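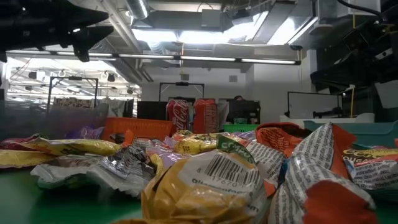 Tuesday was snack sorting day. I had put it off since January, when Selamawit Tefera dropped off the leftovers from the Surkdale swim weekend and told me to do what I liked with them. The chips had been in the hall closet ever since.

My system is simple. Chips go in one basket, anything sweet goes in another, and drinks stay out until the end because they are heavy and crush whatever is under them. I used to use cardboard boxes for this, but they sag after a month. Plastic baskets with slotted sides are better. You can see what's in them without digging, and crumbs fall out when you shake them over the sink. 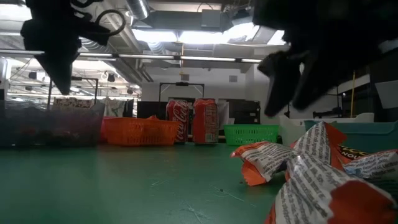 Two Coke cans between the orange basket and the green one.

I check the date on every bag before it goes in. Anything past it goes in the trash. Bags with less than a month left go on top, and I take those to work. It took me 29 minutes, which is less than I expected.
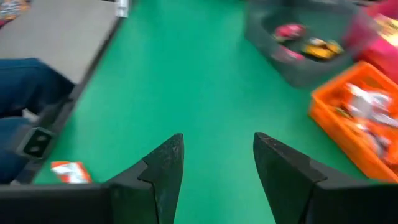 The table gets wiped down last, with dish soap and a damp rag. I don't use spray cleaner where there's food out. After that the baskets go on the low shelf in the closet, where the kids can reach them.

Next is the tea drawer. I still have 4 boxes of the mint kind and I don't like mint.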